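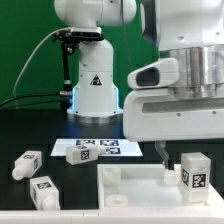
Stiltden Press opens its first manuscript clinic for new writers

11 May 2019

Writers in the Clevska area have a new place to take the novel in the drawer. Stiltden Press, the small publisher on Hourani Street, has opened a manuscript clinic, and the first round of bookings filled up in a single afternoon!

The clinic is run by Seon-mi Yeo, who spent years as a freelance copy editor before joining Stiltden last December. She reads up to 4000 words of a work in progress, marks up the pages by hand, and then sits down with the writer for a full hour to talk through what she found. Fiction, memoir and essays are all welcome, and so are people who have never shown a page to anyone outside the family.

"I want to see the messy draft," Yeo said. "A clean one is nice too, but the messy one is where I can be the most use — you can still move the walls."

Stiltden put out the call expecting a trickle. It got 51 submissions for the opening round, and Yeo has read every one of them. She chose 10 writers for the first set of sessions, and the rest have been offered places over the summer. Among the early readings were a ghost story set in a laundromat, a grandfather's letters home reworked as a novel, and a very funny essay on learning to drive at sixty (she is hoping to see more of that one).

One of the first through the door was Ro-un Gil, a school bus dispatcher who has been writing a family saga before work for the better part of a decade. Gil came in with a worry about his ending and left with a new first chapter.

"She asked me why the book started in the kitchen when everything I cared about was happening at the harbor," Gil said. "I went home and cut almost 2 chapters that night. I was so happy I could hardly sleep." 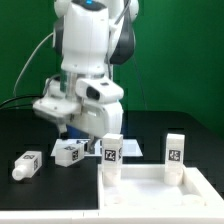 A white and dark gray robot arm over a black tabletop.

Gil's pages will also appear in Nestum, the press's twice-yearly magazine, which is setting aside part of its next issue for work that came through the clinic. Writers who attend a session can send in a revised piece, and Yeo will do the final copy edit with them side by side. The magazine has mostly published poetry up to now, so the longer prose will be a real change for its readers, and a welcome one.

Sessions are held in the front room at Stiltden, with evening times for people who work days. The reading and the hour of talk are free for the first visit. Follow-up sessions carry a small fee, and students pay half. Writers should bring a printed copy with wide margins and double spacing, plus a short note on where they feel stuck. Poetry is not part of the clinic for now, but Yeo would love to add a poetry evening once the summer list has been cleared.

The press will host an open reading when the first group has finished, with Gil going first and everyone else drawing names from a hat. Sign-up sheets for the next round are at the Stiltden front desk.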